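Plavudell Soft Finger Gripper Kit for Home and Shared Workshop Arms

Sold as: printed parts kit, fingers included
Ships from our bench in Kurnton, usually within 2 business days

The Plavudell is the gripper we kept wishing we could buy when we were putting together our first arm on the kitchen counter, and after a fair few evenings of printing, swearing and reprinting (the neighbours were very patient) it's finally something we're happy to put in a box and send to you. It's made for small hobby arms, the sort that live on a bench at home or get passed around at a makerspace, and it goes together with ordinary hand tools.

The fingers are the fin-ray style, printed in a flexible filament, with a thin skin and a row of slanted ribs inside. Push on one and it wraps around whatever is pushing back, so you can pick up a strawberry or a paintbrush without fussing over the grip force. The housing is a stiff white print and bolts on with socket-head screws. We've had plenty of requests for other colours and yes, we do the fingers in orange, grey and a rather nice green. Just pop a note in the order.

What's in the box

2 flexible fingers
1 printed housing, white
Bag of socket-head screws, plus spares for the ones that roll under the fridge
Adapter plate for the Lagman arm (other plates are sold separately)
Hex key
Printed build guide, 20 pages, with the wiring on the back cover

The servo isn't included. Most people already have one in a drawer, and we'd sooner keep the price down.

Specifications

Opening at fingertips: 31 mm
Recommended payload: up to 780 g, less if you're reaching right out
Finger material: flexible filament
Control: any hobby servo signal

Fitting it

Put the fingers in loosely first, close them by hand until the tips meet evenly, and then tighten the screws a little at a time, swapping from side to side. If one finger sits proud, back everything off and start over. It's tempting to force it, and we've cracked a housing or two that way ourselves! Leave some slack in the servo lead at the wrist.

For a first try, give it something flat and bendy to hold. Straps, ribbon and strips of felt are all good, and much kinder on new fingers than a mug.

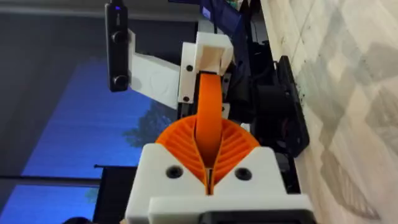
Once you're comfortable with that, move along to odd shapes and let the ribs do the work. The fingers do soften up a touch over their first few sessions, so it's worth checking your closed position again after a week or so. Wash them in warm soapy water if they get slippery, and keep them off a sunny windowsill.

Running the Sosell controller? The starter settings are in the downloads tab, under Grippers. Spare fingers are sold in pairs.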